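Gripper bench check, bottle and cap set
Cudov two-finger vs. Mota soft gripper, Idley bench, 24th July

1. E-stop within reach of the operator. Pass. It now has a label, after March.

2. Finger pads clean and seated. Cudov pass. Mota has a nick in one pad, which the supplier calls cosmetic. Noted, with eyebrows.

3. Grip force capped at 20 N for plastic parts. Pass on both, once the Cudov controller was talked down from 1000.

4. Hand baseline done before any arm is powered. Pass. The wide black cap piece takes two hands, one under the rim and one on the ridged top, and neither gripper has a second hand to offer.
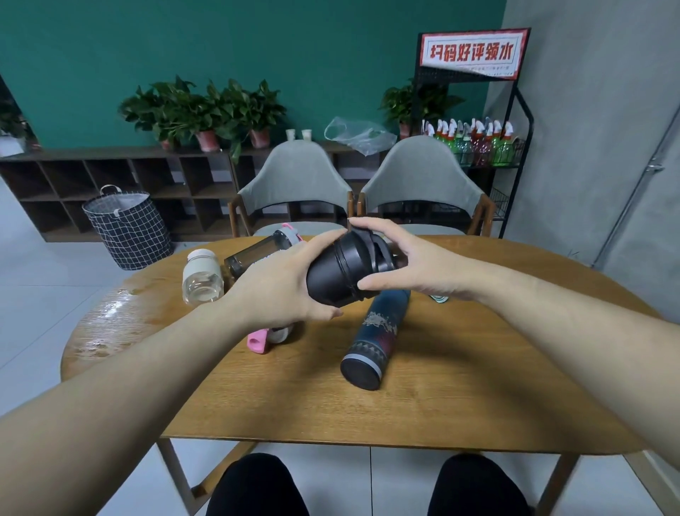

5. Surface dry before the arms go on. Fail. Water on the left side of the table, near the rim. Wipe and recheck.

6. Round items stopped from rolling. Fail. Bottles lying on their sides; chocks are on order from Carovside.

7. Wrist camera cable clear at full reach. Pass, 10 cycles each.

Recheck 5 and 6 before signing.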